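Workshop notebook, Bornham shed
September 14, 2021

Grant day, so not much got made. I had the Pelance small grants form open from first thing and only shut it when my tea had gone cold for the second time. Writing it all down here so whoever does the next one doesn't have to start from a blank page like I did.

What we're asking for: 3,678 pounds. That's the family repair mornings at Bornham, plus a go at running the same thing over in Niltley, where the hall is cheaper but has no storage at all. The guidance says the money is for activities parents or carers do together with under-fives, which is us to a T, but then on page 3 it says "equipment must be incidental to the activity". I read that line more times than I'd like to admit. Are the child-sized sewing tables incidental? I've put them under "activity resources" and kept my fingers crossed. The sewing machine service I've taken out altogether, we'll find that from the tea money.

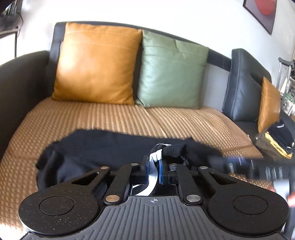 The budget sheet won't let you leave a row empty, by the way. If you've nothing to put you have to type a nought in it, and if you don't, it throws away the whole page when you press save. Lost the lot once. Type your answers somewhere else first and paste them in! The character count includes spaces too, so the box that says it takes a paragraph really takes a short one.

Attendance figure: I went back through the signing-in book and got 206 visits for the year. Visits, mind, and the form wants "unique beneficiaries", which we've never kept. I've written 206 visits and said so plainly in the notes box. From now on can we please have a family name and a tick for "been before" on the sheet? It'd save so much grief. I've ruled up a fresh page and stuck it inside the front cover.

Match funding is the bit I'm least happy with. They'll take hours given in kind but they want a rate per hour, and last time we used one rate for everybody. This time there are 2 rates, one for leading a session and one for helping, and you have to show your sums. My sums are on the back of the Babić invoice (the one for the thread and elastic, in the blue folder), so don't throw that out. Come to think of it, don't throw out anything in the blue folder.

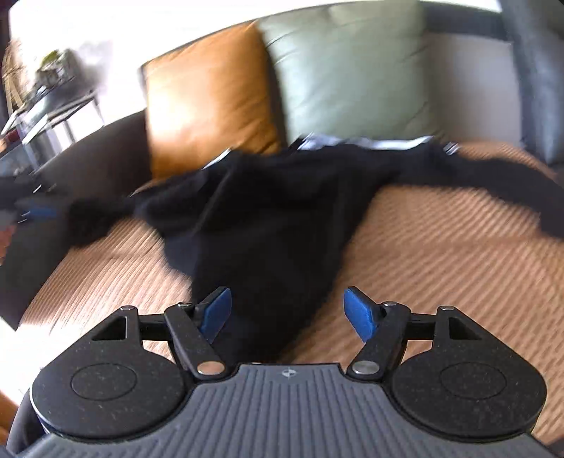
Black garment on the tan seat, gripper open.

Things still missing before it can go in:

- safeguarding policy, needs the new review date on it and a signature
- bank statement, the latest one, all pages (they sent it back last time because the blank page was left off)
- letter from Niltley saying we can have the hall
- a quote for the tables. One is enough under their limit, I rang up and checked

Also rang about whether Bornham and Niltley count as one project or two. One, as long as the sessions are the same thing in both places, and any unspent money can be moved between them if we ask first in writing. The person on the phone was lovely and didn't sigh at me once, even when I asked what "outcomes framework" meant. It's the table at the back with the smiley faces, apparently.

Decisions come out in December, which is a nuisance for booking the hall. I'm inclined to ask Niltley to pencil us in anyway and say why.

Tomorrow: hunt for the policy, ring the table people, and put the snips back on the high hook where they live.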